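**Ticket 354 – Sundine cubes won't stack straight, plus two questions about the kit**
Opened by: Tshepo Van Wyk
Assigned: Jummai Ekwueme (Gridano support)
Status: open

Hi Jummai,

Me again, sorry! We've had the Sundine set since July and mostly love it, but the dark cubes are driving me up the wall. I stack four and the column wanders off to one side, each one a little further over than the one under it. By the top one I've got a proper overhang and a bit of a tilt as well. I know I'm fussy, but the grey bowl and the cup never give me any grief, so I don't think it's only me.

What I've tried so far:

- wiped all the faces with a damp cloth and let them dry overnight
- swapped the order, so the bottom cube went on top and so on – still leaned
- checked the bench with Roy's level, which says it's flat
- sanded one corner very lightly where I could feel a burr (Roy Mellor says I shouldn't have, so if that's voided anything, please tell me gently)

Turning the top cube a quarter turn did help once, around 10:15, and then I couldn't get it to do it again.

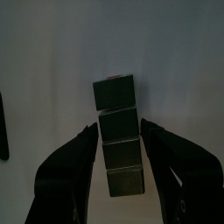
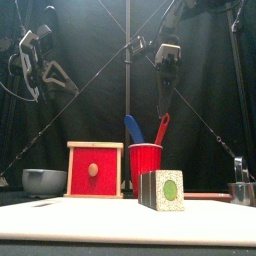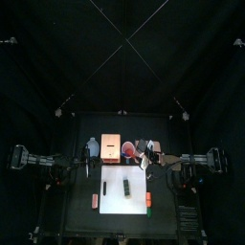
*Cubes first, then the white table with the bowl, red cup and pot, then the black table with the light blue jug.*

Second thing, the red wooden box. The sheet in the carton calls it "box, small, with lid" and I've never seen a lid. Was there meant to be one? I went back through the packing paper twice and found nothing but the spare cup. If it's a misprint I'm happy without it.

Third thing, and it's minor. Is the light blue plastic jug fine in a dishwasher? Ikechukwu put his at home through on the hot cycle and it came out a slightly different shape, so I've been doing ours by hand.

Cheers,
Tshepo

---

**Reply, Jummai, 2:40 pm**

Hi Tshepo, no need to be sorry. The light sanding is fine, I've put a note on your account. Could you lay a ruler across the top and bottom faces of each cube and tell me if you see daylight under it? We had one batch where a face was a touch rounded, and the colour was that same dark olive. I'll ask the warehouse about the lid. Hand wash for the jug, please.

**Tshepo, 4:05 pm**

Ruler done. Two of them show daylight on one face, the other two are good as far as I can tell. I've put masking tape on the bad ones and shoved them in a drawer so they don't get mixed in again. With the good pair on their own there's no lean that I can see – though two cubes isn't much of a tower, is it.

**Jummai, 4:30 pm**

Great, that's enough for me. I'm sending 8 replacements so you've got spares in the same colour. Keep the taped ones for now, Gøran Lunde in our returns area may want them back. Still waiting on the lid.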